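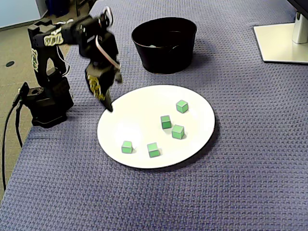

Arm at the plate of green cubes, Clornside open day.

Clornside Open Day: cube clearing recordings

Version 2, first released Wednesday, June 20, 2018

Summary

Recordings from the public demonstration at Clornside. A single arm picks small green cubes off a white plate and puts them in a black bucket on the same table. Visitors could ask for a run at any point in the afternoon.

Contents

441 runs in 13 folders, one folder per visiting group. Each run has joint positions, gripper opening and video. Runs stopped by hand are kept and marked "stopped" in runs.csv. Folder names follow the sign-up sheet, so they are not in time order.

Setup

The plate and bucket stand on a blue cloth and were put back by eye between runs. Expect small shifts in where they sit. Cubes were placed by visitors, so the spacing is uneven and some start close to the rim. The Turkine logger wrote everything to disk; its clock was reset once, during the Sjögren group's visit, and times in that folder should not be compared with the others.

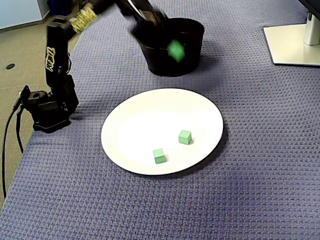
Gudrun Hellström wrote after the first release that the slow runs were more use to her than the quick ones, and asked for them to be listed separately. They are now in slow.csv.

Known problems

Video in the Ulik folder starts late in almost 36 runs. Joint data is complete for these.
A cube that missed the bucket is logged the same way as one that went in. Check the video.

Use

Free for teaching and research. Please name the Clornside open day as the source.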